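Workshop notebook, bench 2
13/11/2025

Long one today, so put the kettle on first. Most of this is about the sourdough-proving cabinet, which has taken up far more of my autumn than I ever meant it to, and I want to get it all down while I still remember which change did what.

To recap for anyone coming in fresh: the cabinet is the old Hekero bookcase with the glass door, lined with cork, with a small heating mat at the bottom and a shallow tray of water sitting over it. The idea was to hold dough at a steady warmth overnight so that the bread for the shared lunch could go straight in the oven in the morning. A lovely idea, and for the first fortnight a complete nuisance. The top shelf ran warm, the bottom shelf ran warmer still, and the middle one sulked. I had loaves from the same batch that looked as though they came from different bakeries.

I moved the mat from the floor of the cabinet to the back wall, tilted it slightly, and cut a strip of vent holes along the base of the door. That helped the top shelf straight away.
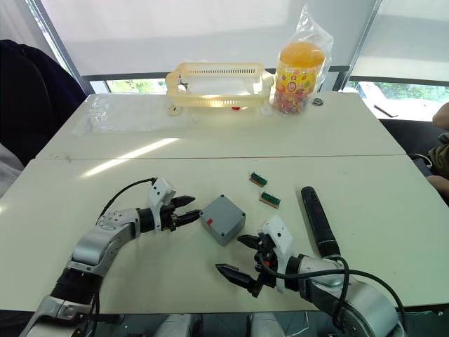

Grey box on the white table, raised lid.

Now, flour. I had been using the Popescu strong white for everything, partly out of habit and partly because there is still a great sack of it under the stairs. Last week I swapped a fifth of it for the Dukow rye and the dough came alive, really quite alarmingly so. It was over the rim of the tin before breakfast and I was scraping it off the cork for the rest of the morning. Twenty per cent rye is too much for an overnight prove at this warmth, at least with our starter. I have gone down to 8 per cent and will leave it there until I have had three good bakes running.

Notes on the starter itself: fed morning and evening, kept in the tall jar with the loose lid. It smells of apples when it is happy and of nail varnish when it isn't. Please don't screw the lid down — I know it looks untidy.

Tin weights before baking, for the two tins I divided by eye this time: 115 g over what I wanted in the first, 103 g under in the second. So much for my eye. The scales are coming back out of the cupboard.
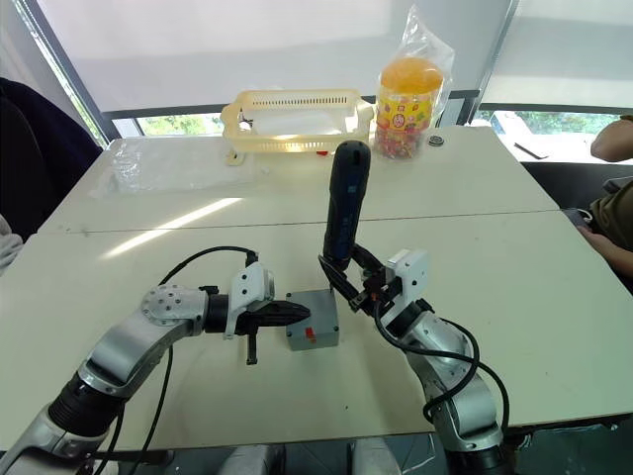 Natalina Piras thinks I am fussing over the wrong end of it altogether, and that the trouble is the water tray, which she would take out for the first half of the night and put back for the second, so the crust doesn't go leathery before the oven has had a chance at it. She also reckons the salt should go in later than I put it in, after the first rest, and that I would notice the difference in how the dough stretches.

I am inclined to try the salt first, being the easier of the two (I am not getting up in the middle of the night for a tray of water, however good the crust). I did once leave the salt out entirely by mistake, back when we were still proving on the windowsill, and I remember how slack and silky that dough was to handle, and how dreadful it tasted.
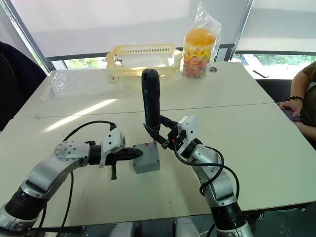
So the plan is a plain white dough, the usual amount of salt worked in after the first rest, no other changes, and the same shelf as last time so that I can compare like with like. If that goes well I shall do the rye loaf the same way.

Other bits, before I forget. The Grarkon thermometer reads low compared with the glass one, so go by the glass one. The door seal has come away at the bottom corner and wants gluing. We are nearly out of rice flour for dusting the baskets, and I should like two bags in before December, when everybody suddenly wants a loaf to take home.

Starter fed, jar back on its shelf, cabinet switched off at the wall.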